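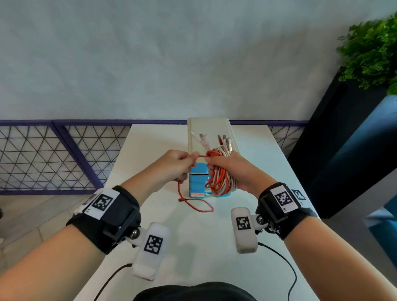

Home Issues Authors Search Previous section Next section

January
By the Fludholm group

4. Where the cable task failed

4.1 The fault and the first account of it

The policy trained on the Wurix cable set was meant to pick a bundle of charging cables up off a table, work one free and put it down. In our trials at Fludholm it did this badly, and it did it badly in one particular way. The left gripper closed on a loop, the right gripper held the rest, and then the left arm pulled. It went on pulling after the loop had gone tight. In 14 of 230 runs the force limit on the left wrist tripped and both arms stopped with the cable stretched between them. In 2 of those runs a plug came away from its cord.

The first account, given in the Stisura release notes, was that the force limit had been set too high. We don't find this convincing. A lower limit would have stopped the arm sooner, but it would have stopped it in the same place and for the same reason. The notes report no test in which the limit was changed and everything else was held fixed, and when we ran that test the share of runs ending in a stop went up. The damage went down, and we have no quarrel with that. But a robot that halts earlier has not learned to untangle anything.

4.2 What the demonstrations contain

We then went back to the human recordings. Figure 4 shows a typical moment: the left hand has hold of the connector ends at the top of the bundle while the right hand, palm up, supports the coils from below.

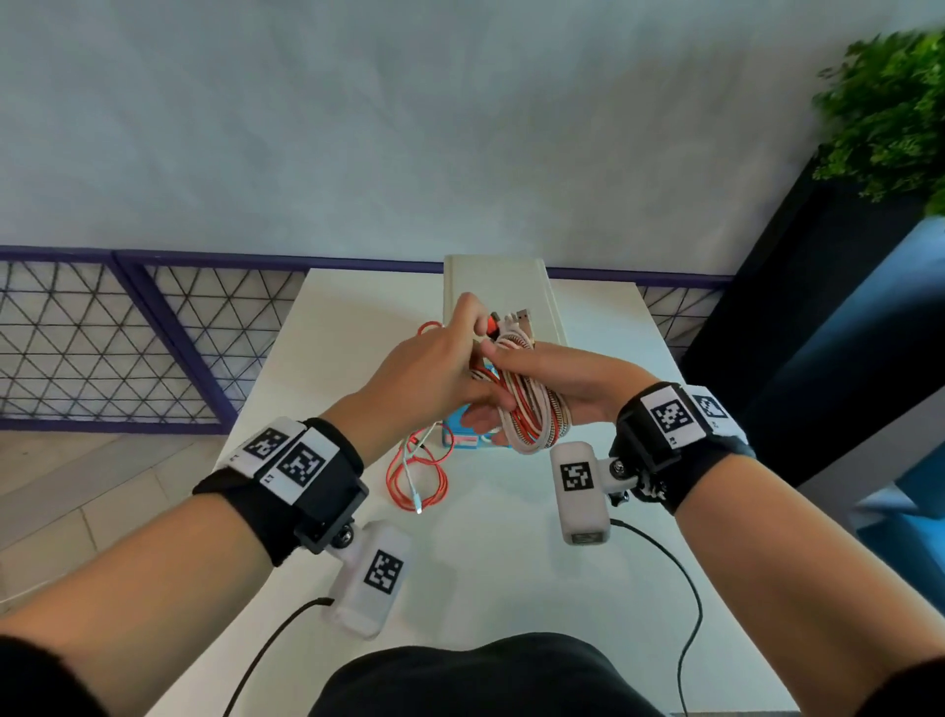 Figure 4. Bimanual cable handling in the human demonstrations, seen from the head camera. The square markers at the wrists are used for hand tracking.

A person doing this work feels when a loop has caught. The fingers ease off, the supporting hand shifts a little, and the loop is tried from another side. Very little of this reaches the training data. The markers give the position of the wrist. They say nothing about how hard the thumb is pressing, and a wrist that holds still while the fingers give way looks, to the tracker, the same as a wrist that holds still under load. The policy was asked to copy a skill from the part of the body that shows it least.

Antunes, the labeling tool used with the set, makes matters worse. It marks a "pull" from the moment the two wrists begin to move apart until they stop. A pull that is given up halfway gets the same label as one that succeeds. We relabeled a small part of the set by hand, splitting each pull at any visible change of grip, and trained again. Stops became less common, though the gain was uneven and mostly came from bundles with stiff cords. On soft, braided cords we saw no change that we would defend in front of a reviewer.

4.3 What we are not claiming

It would be easy to say here that force sensing in the gloves would fix the problem. It may. We haven't tried it, and the papers that recommend it mostly test on rope, which has no plugs to snag. Nor do we think more recordings of the same kind would help much. Doubling the set doubles the number of pulls with the wrong label.

On safety, the present force limit protects the arm and does a fair job of it. It should not be described as protecting a person nearby, as the Stisura notes do in passing. A cord under tension stores energy, and when a plug lets go the loose end moves faster than the controller can respond — the limit plays no part in what happens next. We kept people behind a screen for every run reported in this paper and would advise others to do the same until someone measures the recoil properly.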